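Wayfinding Signs for the Fonside Branch Library: Final Report

Wayfinding Signs for the Fonside Branch Library: Final Report

Graphic Design Studio II
Team: Bethel Alemneh, Xiuying Lu, Spyros Galanis
Studio instructor: Qiuyue Guo

1. Scope

The project covers directional and room identification signs for both floors of the Fonside branch. Shelf labels, exterior signs and digital screens were left out of scope at the September meeting. The existing signs date from several periods and use four typefaces, two of them in all capitals. Room names on the signs do not always match the names on the printed floor plan.

2. Survey

All existing signs were recorded on a floor plan with their text, mounting height and letter height. The survey found 62 signs. Of these, 34 repeated information already given within the same line of sight. The remaining signs were sorted by type: directional, identification, rules, and temporary notices that had become permanent. Rules signs were the least consistent group in both wording and size.

Decision points were marked separately. There are six of them, and the stair landing on the upper floor had no sign at all.

3. Typeface selection

Two typefaces were compared, Plutow Sans and Brekke. Both were set at the same x-height, so the point sizes differ. Test strings included the room names, the numerals 1 through 9, and the pairs most often confused at a distance (I and l, 3 and 8, c and e).

Plutow Sans has the wider apertures but a narrow lowercase r, which closed up against n in "Learning Room." Brekke is heavier at the same nominal weight and needed added tracking of 5 units when set white on dark green. Brekke Medium was selected. Its numerals are tabular by default, which simplified the room number panels.

4. Layout

Panels are built on a grid of five columns. Arrows occupy the first column when pointing left or up and the last column when pointing right. Text is flush left in all cases, including panels with a right arrow. An earlier version set the text flush right on those panels, and the ragged left edge made lists of more than two destinations slow to read.

Destinations are listed in order of distance, nearest first. Abbreviations are not used. "Restrooms" replaces three earlier terms.

5. Prototypes

Full-size prototypes were printed on matte stock and mounted on Jelico board. Gloss stock was rejected after one print, as the ceiling lights washed out the top line at the main entrance. Two panels were reprinted to correct the space between the arrow and the text.

6. Limits and remaining work

Viewing tests were done in the afternoon only, and evening light levels at the stair landing are not covered. The color contrast values were calculated from the print profile and should be measured on the final material. Braille and raised text panels need their own drawings, which are listed in the appendix but not complete.
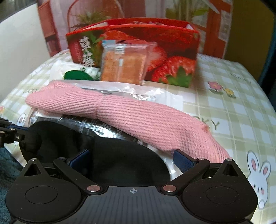
Jinfeng Liao wrote that the nearest-first order works on the ground floor but should be checked again at the stair landing, where two destinations are nearly the same distance away, and asked that the tracking value for Brekke be written into the panel drawings before they go to the printer.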